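Speaker notes: Bringing a homologation coupé back to life
Club evening talk, 22 July 2023

Slide 1. Title

Wait for the lights to go down. Say hello, thank them for the tea.

Open with the noise! Play the clip of the Birkent on a cold start, all the way through, before saying a word about it. It's a lovely lumpy idle and it does the introduction better than I can.

Then: this is a talk about a car very few people remember, built so that a small factory could go racing, and about what it takes to get one running properly today.

Slide 2. Why the car exists

The rules of the time said a maker had to build a set number of road cars before the racing version would be allowed in. Birkent needed 552 to qualify. They were a tiny outfit and it nearly sank them. Pause on that figure, because people in the room will know how small the paint shop was from the last talk.

Road cars came with the detuned engine, steel doors and proper carpets. Race cars had the same shell, but with alloy doors and the big carburettors. Say clearly that the shells are identical under the paint. I get asked this every time, and it's the reason so many road cars have been turned into replicas.

Ask: has anyone here owned one? (There was a hand up last time. Let them talk, it was the best bit of the evening.)

Slide 3. The engine

My favourite slide, so watch the clock. Cover:

The block is shared with the saloon. Head is not. The ports are bigger, the valves sit at a steeper angle, and the race head won't go on a road block without the longer studs.

Firing order is the same as the saloon, whatever the old handbook says. The handbook has a misprint that was never put right. I lost an entire weekend to it and I'd love to save someone else the bother.

Kandard carburettors. Twin choke, a pair of them, on a long cast manifold. They're wonderful things when they're set up and a misery when they aren't. Float height first, always, then balance, then mixture. If you start with the mixture you'll go round in circles.

Mention the air horns. Short ones look right and long ones pull better low down. I run the long ones and put up with the remarks.

Slide 4. Gearbox and back axle

Five forward gears on the race cars, four on the road cars. First is down and to the left on the five speed, so everyone stalls it pulling away. Do the hand movement.

The Damgaard limited slip unit is the part to look for if you're buying. It has its own casting mark on the nose of the casing, under the dirt. Take a rag and a torch and have a proper look! Without it the inside wheel spins out of every tight corner. With it the car just digs in and goes, and I still laugh out loud when it does.

Oil: use the right additive or the plates chatter. Change it more often than the book says.

Slide 5. Weighing the car

People enjoy this one. My car came off the scales at 675 kilos with no fuel and the spare wheel out. Explain corner weights with the wobbly pub table: one short leg and the load goes to the other pair.

Set tyre pressures first. Sit in it, or put ballast in the seat. Roll it on gently, bounce each corner, then read.

Slide 6. Paint and panels

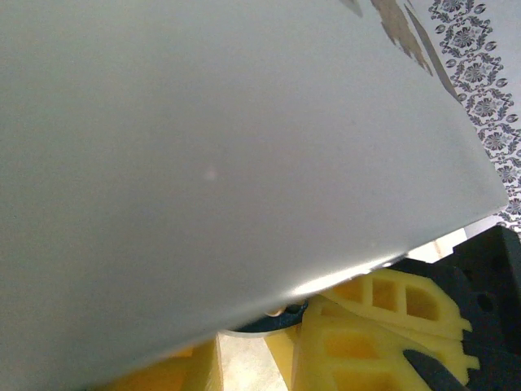

Getting a door skin straight is slow work, and it's the stage where most people give up and pay someone. Don't! It can be learned. Guide coat, long block, long strokes at an angle, and stop often. Pale grey primer is kind to beginners because it's so plain: look along a big smooth panel in soft light and watch how the brightness builds towards the lower edge. If that glow runs evenly, carry on. If it wobbles, there's a low spot, and your fingertips will find it before your eyes do. The same trick works under gloss, only far less forgivingly.

Factory colours were a dark red, a cream and a mid blue. The blue is the hardest to match. Pass the sample cards round at this point and remember to get them back.

Slide 7. Driving it

The Vorkden hill climb last July. Second run was 7 seconds quicker than the first, and most of that was me braking later for the farm gate. Talk them up the hill corner by corner, as I've got the map on the slide.

Things to get in: how light the steering goes over the crest, the smell of hot brakes at the top, the lovely man at the finish who'd seen one race when he was a boy.

Slide 8. Parts and where to find them

Windscreens: remade, good, order early.
Door rubbers: the saloon ones fit if trimmed.
Rear lamps: gone. If you see any, buy them, then ring me.
Kandard jets: easy to get, but check the size with a gauge, as the stamping can't be trusted.

Questions

Leave plenty of time. Bonnet will be up in the car park afterwards and I'll start it again for anyone who wants to hear it in the open air.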